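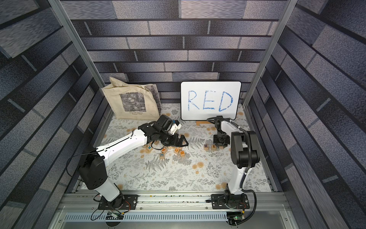
*The word corner: whiteboard with RED, tote bag at the back, letter blocks on the fern mat.*

**Letter blocks and word cards — progress to the end of January**

Prepared by Rachid Abou Zeid for the Isterari small grants desk

The grant paid for materials for the early spelling strand at Wasta. We had 992 left after the first order and have spent most of it on wooden letter blocks, a whiteboard and floor mats. Receipts are in the folder sent with the last claim, reference 1616.

## Materials

The blocks are plain light wood with coloured letters. We mixed two sets, so there are capitals and lower case together, and some letters come up in more than one colour. Plaker delivered the second set late, which pushed the trial back into January.
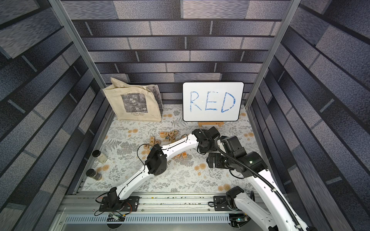 *Blocks spread on the mat, with the target word written in blue marker.*

We are starting with three-letter words. RED was first on the list and the blue pen was the one to hand. Two people who tried the task asked if the colour was a deliberate trick. We will write colour words in black from now on, or leave them until later.

## Layout

The whiteboard on its wooden stand works better than the cards we used in the autumn, which kept sliding down. The floral mat is pleasant but busy, and a plain one would make the paler letters easier to pick out. 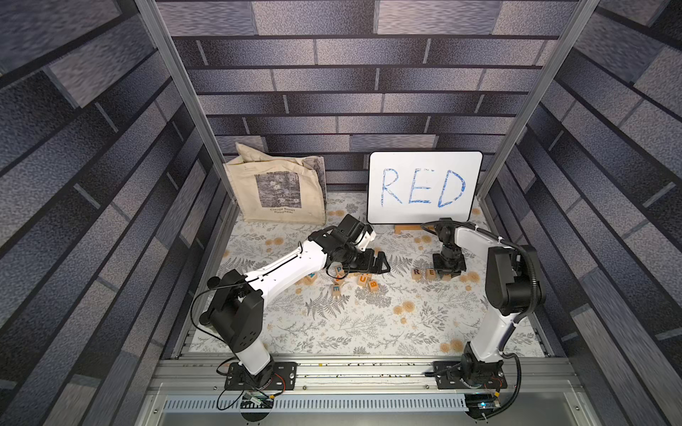

Storage is still not settled. Bouazza has quoted for 8 shallow trays with lids, and we would like to order them from the remaining money — please confirm that this falls under materials.

## Sorting

Mixed case is the main complaint so far. A lower-case d and a capital D are both easy to find in the pile, and the word list does not say which is wanted. 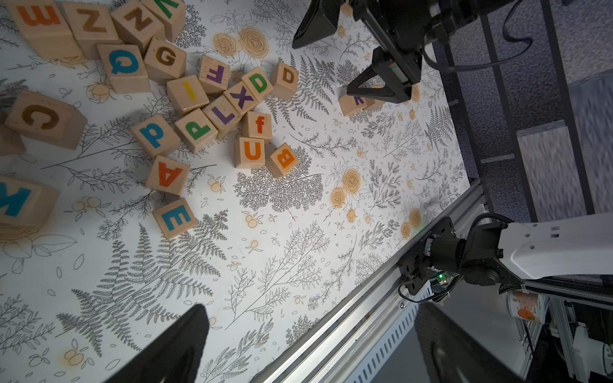 The next version of the list will give the case for every word. I will send it with the February claim, along with the final spend.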